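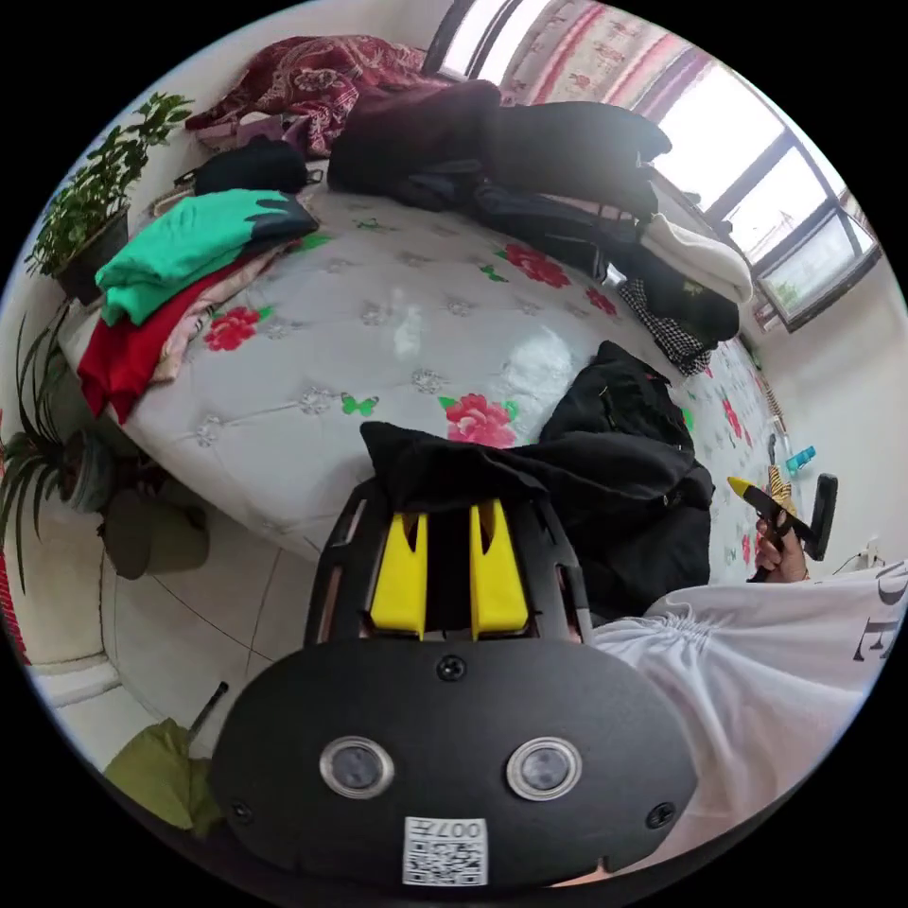
Safety check for the Prustura shoot, Sekcombe house, with my comments

2018-12-10 | By Sioned Humphreys
14 shares | 3 comments

Search this site... Go

Right, I've been round the whole house with the clipboard and typed it up while I can still read my own writing. Anything marked OK you can forget. Anything marked FIX needs doing before the crew call, and I've put a name or a department next to it where I could.

ELECTRICS

1. Supply to the lounge: OK
Old fuse board under the stairs (I'd guess the last person to love it was wearing flares in 1970, very on theme for our film!) but the landlord's certificate is in date and I've got a copy in the folder.

2. Lamps and load: FIX (lighting)
The plan has two 1000 watt heads and one 500 on the same ring as the kettle. Please no. Put one of the big ones on the kitchen circuit and tape a note over the kettle socket while we're turning over. The tea can come from the van.

3. Cables across walkways: FIX (lighting)
Rubber matting at the front door and the foot of the stairs. I caught my toe twice and I knew the cable was there. Tape's fine along the skirting.

4. Plug testing: OK, mostly
Everything from the Duan hire lot is labelled. The practical lamp with the orange shade came out of somebody's loft and has no label at all, so it stays unplugged until it's been looked at. Shame, it's gorgeous.

WAYS IN AND OUT

5. Front door: OK
Opens fully, no key needed from inside.

6. Back door: FIX (art department)
There's a sideboard in front of it. I know it makes the shot, and I'm sorry, but that's our second way out. Could it go under the window? I had a shove and it moves quite easily if you take the drawers out first.

7. Stairs: OK with a condition
The banister wobbles at the top. Nobody to lean on it, and the argument scene gets played on the lower steps as we talked about. No more than four people on the staircase at once, and that includes the boom op. 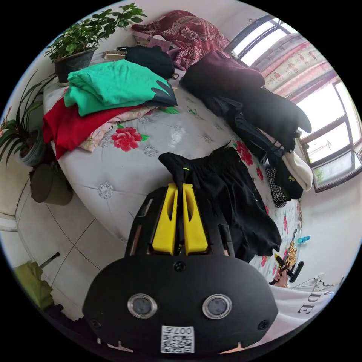
Clothes on the flowered bedspread.

FIRE

8. Extinguishers: FIX (me)
One CO2 by the monitor, one water on the landing. I've got both at home from the Nidenard job and will bring them. The one already in the kitchen has a gauge in the red, so ignore it.

9. Candles in the dinner scene: OK if we stick to it
Real flame for the close-ups only, battery ones for the wide. Bucket of sand, damp blanket, and one person whose only job is watching them. Long sleeves pinned back please, costume, those cuffs are enormous.

10. Smoke alarms: OK
Tested, and very loud (sorry next door). If haze sets them off we stop, open up and wait. They don't get taken down or bagged without asking me first.

GENERAL

11. Floors and lifting: FIX (everyone)
The hall tiles are slippery by the step, so a proper mat there, and wear shoes with some grip. The camera dolly is a two-person lift from the van, even if you're feeling strong.

I'm going back for a second walk-round on the morning of the shoot before anybody rigs, and I'll sign the paper copy then. It'll be pinned inside the front door. If you've sorted one of the FIX ones, put your initials next to it and text me so I don't go chasing you about it.

The pick-up day in March will need a fresh check, even if we get the same house.

3 comments | Leave a comment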